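Pendum データカード(Jillavard 作業セル用)

Pendum は、グリッパの制御と把持計画を試すための記録ツールです。白い作業台、青いトレイ、箱を使う配置を対象にしています。設定ファイルは Botha 形式で書きます。
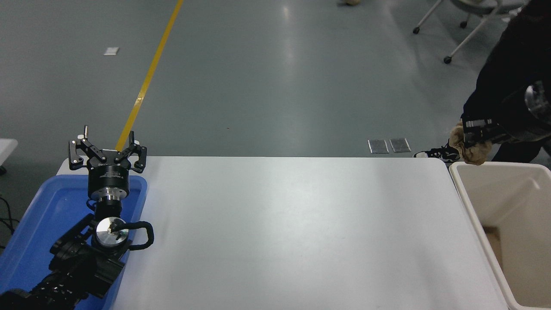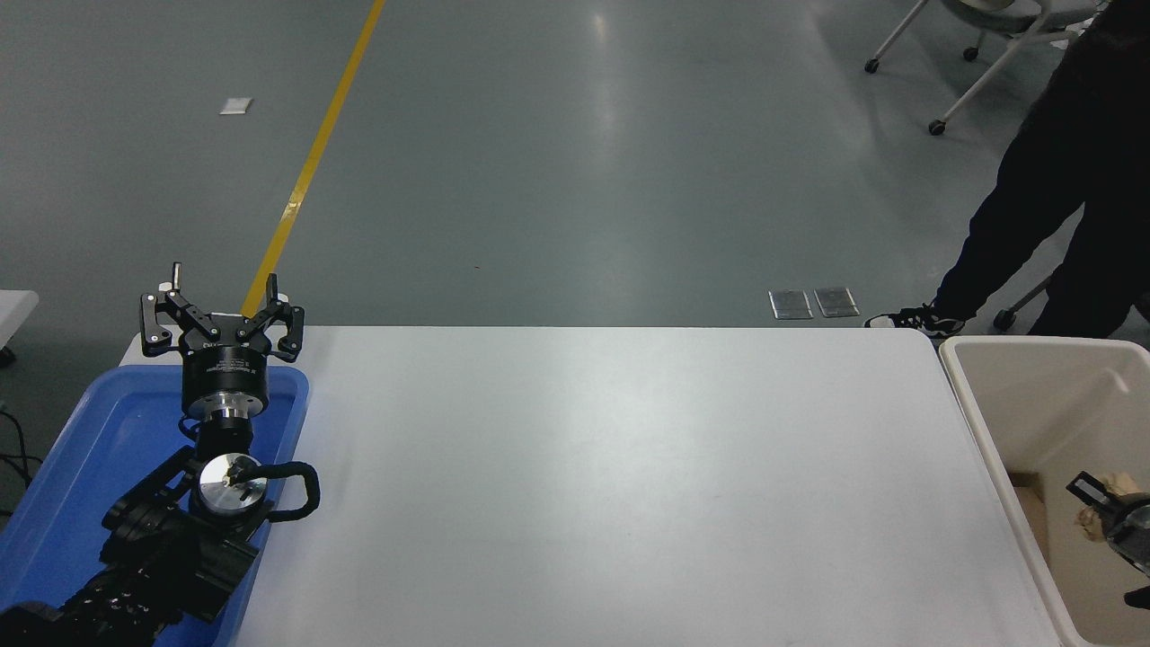 どちらも、アームは台の左側、箱は右側にあります。

Triritex からは、指の開き具合の値を関節角と同じファイルに保存しないでほしい、時刻合わせの確認が難しくなるから、という意見をもらいました。この意見により、版 2 から二つのファイルに分けています。

収録内容
エピソード数:627
制御周期:100 Hz
ファイル形式:版 2(版 1 は読み込みだけ可能)

使い方
pendum check を最初に実行してください。時刻のずれがあるエピソードは、一覧に表示されます。次に pendum export で学習用の形に変換します。変換のとき、元のファイルは変更されません。

既知の問題
トレイの縁の近くでは、ケーブルを障害物として検出することがあります。planner.mask を有効にすると減りますが、計画の時間が長くなります。床の反射に対する補正は、まだ入っていません。

不具合の報告には、版の番号と check の出力を付けてください。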